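Zulmira Marinho @ Werkstatt Rotside
2. Jan. 2022

1/ Thema heute: Sortierwannen aus Metall, längs geteilt. Wir haben zwei davon im Bestand, beide von Susenska, beide gebraucht gekauft. Ein paar Notizen zu Geometrie, Oberfläche und Reinigung.

2/ Aufbau: zwei Kammern, dazwischen eine geneigte Trennwand. Die vordere Kammer ist die größere. Die Wände stehen schräg, der Boden fällt dadurch deutlich kleiner aus als die Öffnung. Wer nur das Öffnungsmaß ins Lagerblatt schreibt, überschätzt die Stellfläche.

3/ Schräge Wände haben einen Vorteil: Klötze rutschen zur Mitte und bleiben selten an der Wand stehen. Nachteil: In den Übergängen zum Boden sammelt sich Abrieb. Mit dem Handfeger kommt man dort schlecht hin, ein Flachpinsel geht besser.

4/ Oberfläche. Der Boden der vorderen Kammer ist verkratzt und hat hellere, abgeriebene Stellen. Für Klötze ist das unkritisch. Lackierte Teile würde ich dort ohne Einlage nicht lagern.

5/ Die Trennwand sieht schlechter aus. Oben ein helles, weißblaues Band mit ausgefranster Unterkante, dazwischen dunkle senkrechte Kratzer und Abplatzer. Darunter mattes Grau. Eyerusalem Tilahun hält es für Beschichtung, ich will erst eine Stelle anschleifen, bevor ich mich festlege.

6/ Reinigungsversuch mit Drutine, verdünnt, 14 Minuten Einwirkzeit an der zweiten Wanne: Fett geht ab, Kratzer bleiben erwartungsgemäß. Danach klar nachwischen, das Mittel hinterlässt sonst einen Schleier.

7/ Belegung: vorn rotbraune und dunkelgrüne Klötze, je drei. Hinten bleibt frei. Die hintere Kammer ist für die aussortierten Stücke vorgesehen, damit beim Umräumen nichts auf den Tisch muss.

8/ Gestapelt wird in der Wanne nicht. Die Klötze liegen lose über- und aneinander, und wer den falschen zuerst zieht, verschiebt die anderen. Reihenfolge bei uns: obenauf liegende zuerst, untergeschobene zuletzt.

9/ Lagerplatz für die Wannen ist Fach 482, die Ersatzklötze liegen in 953. Bitte nicht tauschen, die Schilder von Pinheiro kleben schon und gehen nur mit Heißluft wieder ab.

10/ Frage kam per Nachricht: Warum Holz als Unterlage? Metall auf Metall ist laut und wandert bei jedem Stoß. Auf der hellen Holzfläche steht die Wanne ruhiger. Druckstellen im Holz nehme ich in Kauf.

11/ Offen: Kantenschutz am oberen Rand und eine dünne Einlage für den vorderen Boden. Gummi scheidet aus - zu viel Reibung, die Klötze rutschen dann nicht mehr nach. Filz wird im Mai getestet, Werte folgen hier. 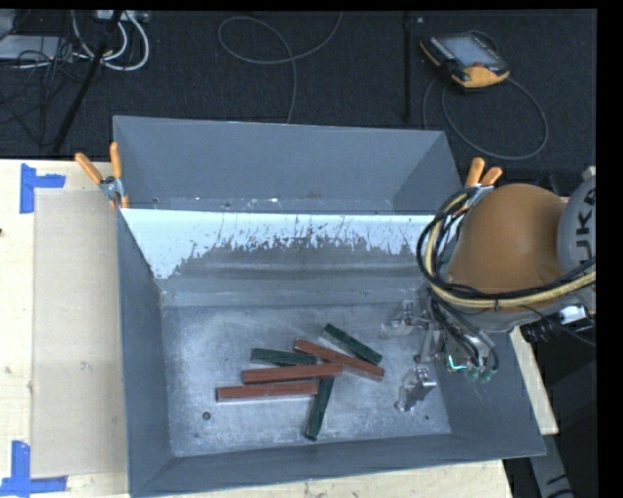 Geteilte Metallwanne, vordere Kammer mit sechs Klötzen, hintere Kammer leer.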